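Home Explore Threads Saved Log in

Filed under: Sheds & Outbuildings > Bases, Delivery, Assembly

ok shed thread. Finally. Been asked enough times now. This is all about the base, and why ours got built twice

So we ordered the Ornen, the resin one with the double doors, from Rovport. Not the fancy one. I wanted somewhere to keep the mower that isn't the hallway

Budget was 2,000 all in. Shed, base, delivery, the lot. Spoiler we went over by 200 and every cent of that was gravel

First mistake. Read the footprint off the product page and built to that. Product page gives you the ROOF size. Overhang and everything. The floor is smaller on every side

Which sounds fine, right, bigger base, who cares. Except the rain comes off the roof, lands on the lip of the base and runs straight back under the floor. Puddle under there by the first weekend

Second mistake, also me. Used the plastic grid stuff (Gebru, the ones that click together) and laid it right on the grass. Box says level ground. My ground is not level. My ground is a suggestion

Took the shed half apart in October. In the drizzle. Do not recomend

What I did the second time, in order:

Cut the turf out to the actual floor size plus a hand's width each side. Dug down until it stopped being soft. Weed fabric, then gravel, then stomped on it, then more gravel, then rented the plate compactor like I should have from the start

Rent the compactor. Half a day is plenty. I spent an entire evening with a hand tamper the first go round and got maybe a third of it flat

Then grids on top, filled those with gravel too, swept it level with a board. Long board. A short level lies to you, it'll read fine in 2 spots and the middle is a bowl

Check corner to corner both ways. If the diagonals don't match it isn't square, and if it isn't square the doors won't shut. Ask me how long I spent "adjusting the hinges"

It was never the hinges

Doors now close with one finger. I keep going out there to do it

Gutter: added the Sumov clip-on kit to the back side. Fiddly. The end caps popped off twice, glued them the third time. Runs into a barrel now and the strip behind the shed finaly drains

Anchors. The kit comes with little spikes, I didn't trust them, went with the long screw-in kind through the floor rail. 13 of them. Overkill, don't care, it gets windy back there

Somebody asked about condensation. Yes a bit, mornings mostly. Both vents open and a gap behind whatever you stack on the back wall. Cardboard boxes go floppy in there so don't

Also asked: would I do concrete instead. For a workshop sure. For a mower and some bins, no, I'm not mixing all that

Leave room to walk around it btw. I left barely enough for my foot on the fence side and now I can't get in there to wash the panels. Or get the ball out. There's a ball back there

Next job is shelves. The side panels have slots for the branded ones but they're pricey so thinking freestanding. Will add to this when it's done
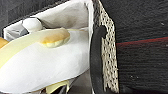
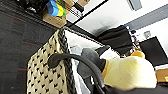

Replying, from mossandmortar: Same roof size trap got me with a different make, wish I'd seen this in spring. One thing I'd add, put an edging board around the gravel or it creeps out into the lawn every time you mow. Mine's lost a good strip off the front already

oh edging, yes. On the list. Already finding stones in the grass

Related threads
Gravel or slabs under a small shed
Shed doors sticking after winter
Rain barrel hookups for short gutters
Freestanding shelves that fit resin sheds
How far from the fence is far enough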